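Evening waiting staff wanted, Odaria

Odaria feeds people who own dinner jackets and people who hired one at lunchtime. You'll wear a bow tie. We supply it, and Damián will teach you to fasten it.
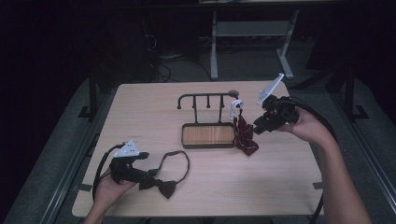 Shifts start at 3 on Saturday and end when the last uncle stops dancing. You should be able to carry soup past a speech.

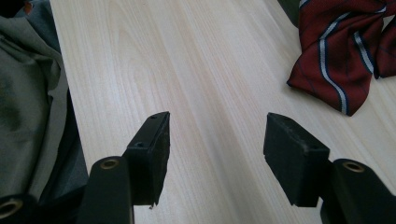 How to apply

Write to Thắng Phí, quoting job 3416. Tell us the worst wedding you've been to. 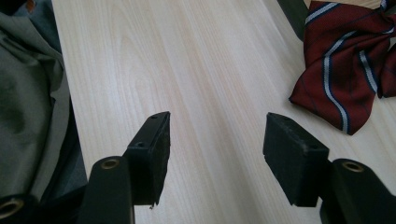

Your own is fine. Trial shifts are paid. Over-18s only.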